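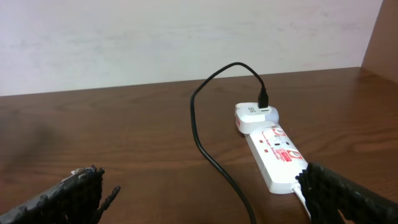
We finally made it to the open day at the Nedelcu paper mill in Nurneton last Saturday, after two years of saying we would, and oh, I'm so glad we did! The line at the gate was already long at 10 in the morning, but the folks from the town band were playing and somebody was handing out plum cake, so the wait went by quickly enough.

Tours go in groups of 12 and ours started in the rag room, which smells like a wet wool coat (I didn't mind it, my sister did). Then came the vats, where you get to dip a mold yourself and pull up a sheet. Mine was thick on one side and thin as tissue on the other.

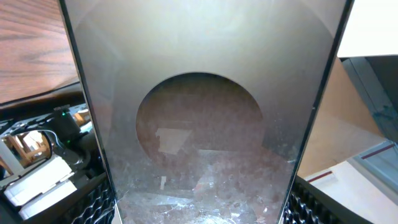
The old drying loft was my favorite part, up 67 steps, with all the shutters open and a lovely view down to the Plarov bridge. We ended up in the shop, of course, and I came home with 18 envelopes and a notebook I'll probably be too scared to write in. They open again in September.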